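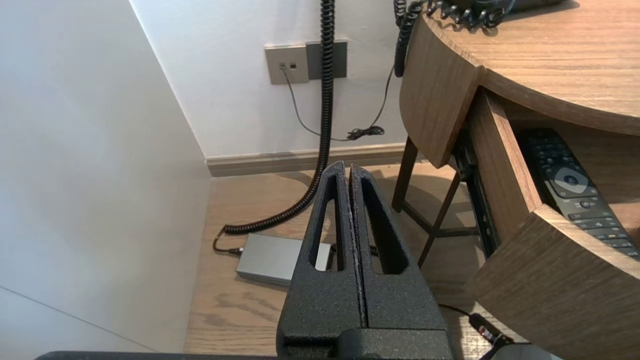 Figure 3. View from the wrist camera with the fingers closed, taken at the nightstand station. The drawer is open with the remote control inside.

3.2 Gripper setup and upkeep

All of the room trials were run on one arm, which we call Sedia after the name painted on its cart. The arm carries a parallel gripper with two black fingers and a small camera fixed at the wrist. The camera looks out along the fingers, so the fingertips stay in the lower middle of the picture whatever the arm is doing. Figure 3 shows a typical view. Each finger has a long tapered opening through its center, and the floor can be seen through it. We kept this shape for the whole study because a solid finger hid too much of the object in the last part of a reach.

The fingers are a push fit on the gripper body and are each held by two screws. In the first weeks the screws worked loose during drawer trials, where the load comes from the side. Paora Doolan changed them for longer ones with thread lock, and after that we checked them by hand at the start of each session. A loose finger was easy to spot once we knew what to look for: with the gripper closed, the seam between the fingers got wider toward the tips. The closed view was therefore saved before every block of trials and compared with a reference view taken on the day the fingers were fitted. If the seam or the height of the tips had moved by more than a few pixels, the block was not started.

The gripping faces wear. We replaced the fingers as a pair, never singly, after 902 closing cycles on hard objects or when a test strip of card could be pulled out with the gripper at its normal force. Over the study the gripper made 3062 closing cycles in all. One pair was taken off early when a fingertip was chipped against a table leg. The chipped pair was kept and used later for setup work, where grip did not matter.

Camera alignment took more care than we had planned for. The camera sits on a short bracket, and a knock to the bracket shifts the whole picture without changing anything the arm controller can measure. Two such knocks were found in October, both after the arm had been moved between rooms on the cart. We now use a fixed routine after any move. The arm is driven to a parked pose, the gripper is opened and closed three times, and the position of both tips is read from the image. The bracket screws are then adjusted until the tips are back on their marks. Teodor Zalewska wrote the small program that draws the marks over the live view, and with it the job takes one person a few minutes.

The rooms were left as furnished, with phones, cords and wall plates in place. Cables on the floor were the main worry when placing the cart. Before each session the operator walked the path of the cart and noted any cable that crossed it. Coiled cords needed a separate check, as they can hang in front of furniture at the height where the arm works – in Figure 3 one hangs down the front of the nightstand, over the edge of the top. We set a keep-out zone for each such cord by hand, using the wrist view at low speed. The zone was drawn wider than the cord itself to allow for swing.

Drawers with curved fronts, like the one in the figure, were approached with the fingers closed and the wrist turned slightly off the line of the slide. A straight approach left too little room between the gripper body and the edge of the top. The angle was set once per piece of furniture by Consuelo Montes and stored with the room file.

The wrist camera and gripper were wiped with a dry cloth at the end of each session. Dust on the lens caused more dropped frames in the tip tracker than any other fault, 337 over the whole study, and most of these came from a single room with new carpet next door. The records of finger changes, bracket adjustments and cleaning are kept in the same log as the trials, so that each trial can be matched to the state of the gripper at the time.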